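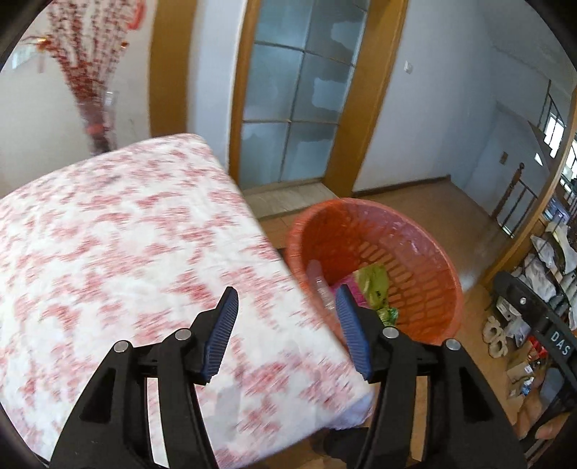
Workplace Health

Speaker notes: Blood pressure checks at work, the Perley program
January 2018

Opening

Thank the hosts. Say where the fire exits are if they haven't done it already.

I work on the health side at Perley. This talk covers how we set up blood pressure checks for our own staff and what we would change. Slides are few. Please stop me if a term isn't clear.

Slide 1: Why blood pressure

High blood pressure usually has no symptoms. People feel fine and don't get checked. Many of our staff work shifts, and a clinic that closes at five is hard to reach if you sleep until three.

We looked at gym discounts first. The people who signed up were mostly the ones who already exercised. So we moved the money to checks.

Slide 2: What we did

We have 8 sites. Check the audience knows this is the whole company, warehouses included. Total staff at the start was 1278.

Each site got a quiet room with a chair that has a back, a table at the right height, and a cuff in two sizes. The second cuff size matters. A cuff that is too small gives a reading that is too high, and we had only ordered the standard one.

Nurses came from Wuyts, a local contractor. They visited every site once in November and again after New Year. Checks were on paid time. Supervisors were told to release people in pairs.

Slide 3: How a check runs

Sit for five minutes. Feet flat, arm on the table, no talking. Take two readings a minute apart and write down both.

No coffee or cigarettes for half an hour before. This was the rule people broke most, and at Pellolura the room was next to the coffee machine. We moved the room.

If a reading was high, the nurse repeated it at the end of the visit. If it was still high, the person got a letter to take to their own doctor. Very high readings were handled the same day, with a phone call made from the room.

(Expect a question on cutoffs. Answer: Wuyts set them with their own doctor and we followed. Don't give medical advice from the stage.)

Slide 4: Privacy

Spend time on this one. It was the main worry at every staff meeting.

The company does not see anyone's numbers. The nurse keeps the record. We get a headcount per site and nothing else. At the smallest site, Brukosura, we have 23 people, and even a count of letters handed out could point to somebody. So we don't ask for it.

Put this in writing before the first visit. We put it in writing after, and turnout on the first round was poor at two sites as a result.

Slide 5: Costs

The equipment and room changes came to 2000 dollars per site. Nurse time is separate and depends on your area. The cost we missed was cover on the packing line. Ask your line managers for that figure early.

Slide 6: What didn't work

Posters. People walked past them. A short talk at shift change did better.

Online booking. Half the warehouse has no work email. We went back to a paper sheet by the time clock.

Early morning slots. Night staff wanted to go home, and the ones who stayed were tired and rushed. Mid-shift is better.

The leaflet on salt was too long. The new one is a single page and has been translated for the two sites that asked.

Slide 7: Next round

Same contractor, same rooms. We are adding a few home monitors that staff can borrow for a week, so they can take readings on days off and show them to their doctor. Sign-out is through the nurse, again so that we don't know who has one.

We can't say yet whether anyone's blood pressure has come down. We won't have that data, for the reasons on slide 4. If someone asks how we measure success, say we go by turnout and whether people come back for the second check.

Questions

Ten minutes. Copies of the room checklist and the staff privacy letter are on the table by the door. If they run out, take email addresses on the yellow pad.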